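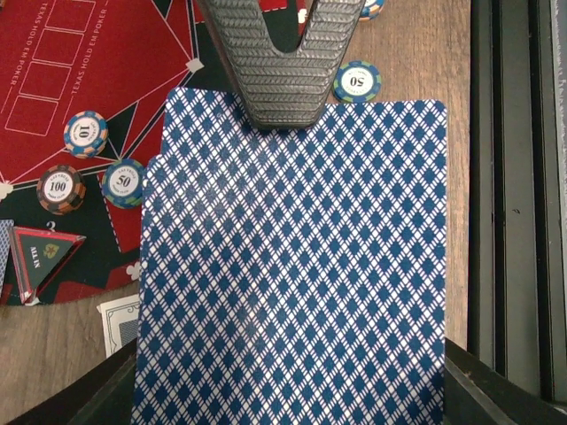 Card backs with blue diamond lattice

Home | Collections | Data | Press | Contact

Reading time: 2 min

# Zallamard Launch Evenings: guest and exhibit list

Maintained by Ariel Salazar for the Flalton watch house.

## What is inside

The file `evenings.csv` has one row for each watch shown at the Zallamard launch evenings. There were 2 evenings, one in Durnis and one in the Sebastian gallery. Together they received roughly 900 guests and showed 60 watches from the archive.

## Columns

- `city_or_venue`: Durnis or Sebastian
- `reference`: the number on the archive card
- `case_mm`: diameter without the crown
- `lent_by`: "house" or "private"

## Known problems

In 25 rows the field `case_mm` is empty. These watches were in a locked showcase and I could not measure them. Please do not fill the gaps from old catalogues, they often include the crown.

Guest names were removed before publishing. The Saturday evening has only a total at the door.

## Use

Free for press and research, with mention of the source. Corrections are welcome, please give the reference number.

We use cookies to remember your language. Accept | Settings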